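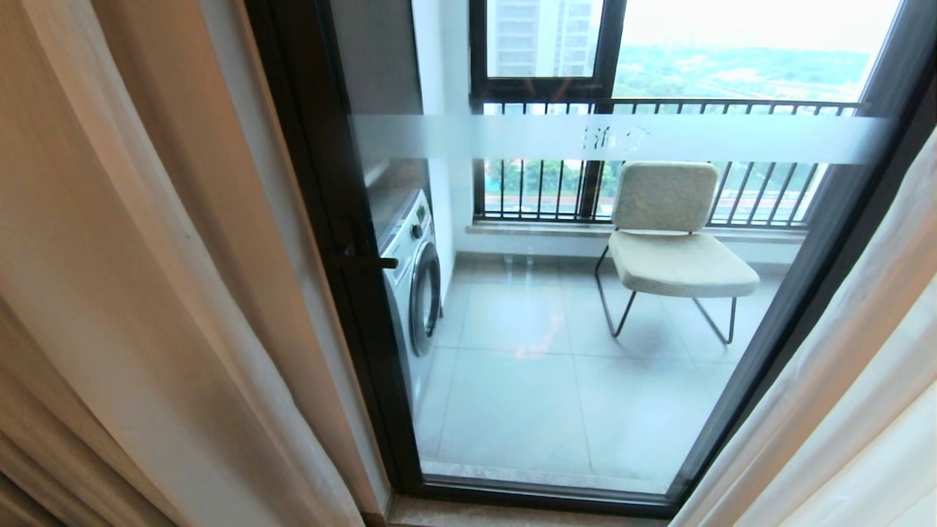
The balcony from the living room side, curtains pulled back, washer on the left and my reading chair in the middle.

Laundry Balcony FAQ
Last updated 2024-09-16

I get more mail about my enclosed balcony than about anything else on this site, and I've written the same replies so many times that I finally put them on one page. If your question isn't here, use the contact form and I'll get to it (slowly, I have a job).

Why is your washing machine on the balcony?

My bathroom is tiny! The building went up with a water tap and a floor drain out there, and every apartment on my side does the same thing. When I moved in there was a washer hookup and a whole lot of dust and not much else. I looked into squeezing a compact machine under the kitchen counter, but I'd have lost my only decent cupboard, and I love that cupboard.

Isn't it loud?

With the door shut, not very. I hear the spin cycle as a sort of hum behind the TV. With the door open it's a different story, and I can't take a phone call in the living room. I run it after breakfast and never after ten at night, mostly for the sake of the people downstairs.

What about winter? Won't the pipes freeze?

The windows are closed in all the way across, so it stays a good bit warmer than outside. We get a few hard frosts a year where I live and I've had no trouble so far. On those nights I shut off the tap, drain the hose into a bucket and leave the glass door open a crack. If your winters are serious ones, please talk to a plumber before you copy me.

Can I put a front-loader on glossy tile?

I did, and it walked. The first month it crept a good hand's width toward the chair. What fixed it was leveling the feet properly (get an actual spirit level, don't eyeball it) and then putting rubber pads under them. Mine are from Lamrani, a little hardware shop near me, but any dense rubber pad will do. Check the level again after a couple of weeks, they settle.

Aren't those tiles slippery?

When they're wet, yes, very. I keep an old towel handy on laundry days and I don't go out there in socks. If I were choosing again I'd probably pick something matte, though I'd miss how the light bounces off them in the morning. They do show every speck of lint. I sweep first, then go over them with a barely damp mop and plain water. Soap leaves streaks you'll be chasing all afternoon.

Where is the chair from?

It's the Pismont lounge chair and I bought it secondhand, so I can't tell you what it costs new. Black wire frame, oatmeal-colored seat and back. It's comfortable for an hour or so with a book, less so for a whole Sunday kind of afternoon. I like that you can see the floor through the legs, it makes a small space feel less stuffed. I added felt strips along the bottom of the frame so it doesn't scratch.

Doesn't the fabric fade?

A little. I turn the chair every so often and in July I bring it inside during the worst of the sun. Pale fabric hides fading pretty well, but coffee is another matter. Ask me how I know!

Why the frosted stripe on the glass door?

I think a band across the glass is a great idea on any door this clear. Mine sits at roughly chest height, and guests stop before they get to the glass, nose first. It also blurs a bit of the view of the washer when I'm on the sofa. I wipe it with a soft cloth and stay away from scrapers and anything gritty.

How do you clean the bronze-brown frame?

Warm water, one drop of dish soap, microfiber cloth, dry it right away. Fingerprints gather around the handle more than anywhere else. The bottom track gets an old toothbrush and then the vacuum. The stone threshold gets plain water only, no vinegar. Vinegar and stone can be a bad mix.

Do the curtains get caught in the door?

They used to, constantly. Now I pull everything well to the sides before I open it. There's a strip of sheer by the heavier beige drapes on the left, and that's the one I watch out for.

How much did all this cost?

I've spent 1,016 dollars on the balcony so far, spread over a few years, and that includes the washer. The door and windows were already there, so please don't use my number to budget for those.

Where do you dry everything?

On a folding rack that comes out for the day and goes back in the hall closet at night. Sheets take the longest. I crack a window even when it's cold, otherwise the glass fogs up and stays that way until lunch.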